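Emptying the Catch-All Bin

Every house I have ever lived in has had one big bin where things go when it's ten minutes before company arrives and the floor has to be clear. Ours sits by the back door, and over a winter it swallows toys, single shoes, things from the yard, and whatever came out of somebody's coat pocket. I used to put off sorting it until I couldn't lift it anymore. These days I do it on the first warm afternoon in June, again before school starts, and once more whenever I can't find the good scissors, and it has become a job I almost look forward to (with the radio on and a glass of iced tea, I will admit).

Start by taking out the big pieces. I know the little bits call to you, but if you begin with beads and buttons you'll still be sitting there at supper time. Lift out the blocks, the shovels, the balls and the shoes first and set them on an old sheet. I like a flat sheet because when you are finished you can gather up the corners and shake the grit out on the lawn.

Next come the bits in plastic packaging. I leave these in their wrappers until I've decided where they're going, as I have opened far too many and then lost half of what was inside. A small tray on the windowsill works well for them. If a packet is torn, I slip the whole thing into a zip bag and write on the bag with a marker.

Then you get down to the last layer, and I find it goes quickest if you stop and look for a minute before reaching in again.
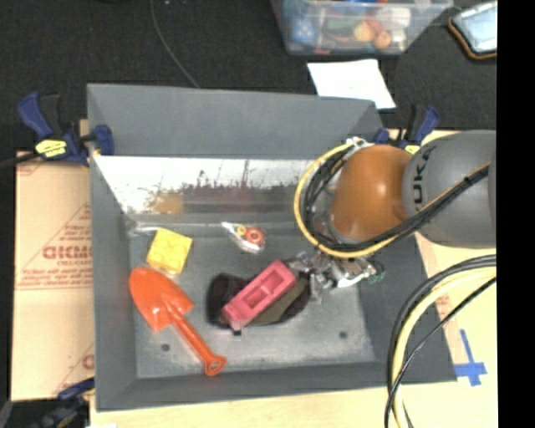

What should I do with one stray shoe?
Put it in a basket by the door and give it until the end of the month to find its partner, then use it for rags or let it go.

I keep the basket small on purpose. When it was a big one it turned into a second catch-all bin, and I had twice the sorting to do.

Washing the plastic toys

Hard plastic blocks and sand shovels can all go in together. Fill the sink with warm water, add a squirt of dish soap, and let them soak while you see to everything else. An old toothbrush gets into the hollows of a block and along the ridges of a handle, where the sand likes to hide. Rinse them well and stand them on a towel with any openings facing down – otherwise you will find a spoonful of water in there a week later, and it won't smell nice. Keep anything with batteries or a squeaker well away from the sink and just wipe it over with a damp cloth.

For soft shoes I brush off the dry dirt first and then go over them with a cloth wrung out in soapy water. Stuff them with newspaper, change the paper once before bed, and leave them out of direct sun. I ruined a sweet little pair on a hot porch that way and I'm still sorry about it.

Looking after the bin itself

A metal bin will take years of hard knocks, and I don't fuss over scuffs and scratches. Do tip it out, wipe the bottom and the corners, and dry it before anything goes back in. For marks that won't budge, I make a paste of baking soda and a little water, leave it on for a few minutes, and rub gently with a soft sponge. If your bin is painted, try the paste on the underneath first.

I line mine with a piece of Suvico shelf liner cut to fit, mostly for the noise. Anybody who has heard a child drop a block into an empty metal bin at six in the morning will understand me completely!

Putting things back

Only put back what really belongs there. Building blocks go to the block box, shovels go out to the shed on a hook, and small pieces go into jars with lids (I save the Ruddale jam jars, which have a nice wide mouth). My last clear-out left the bin so light I could carry it on one hip, and I've been so pleased with it that I may start on the hall closet next.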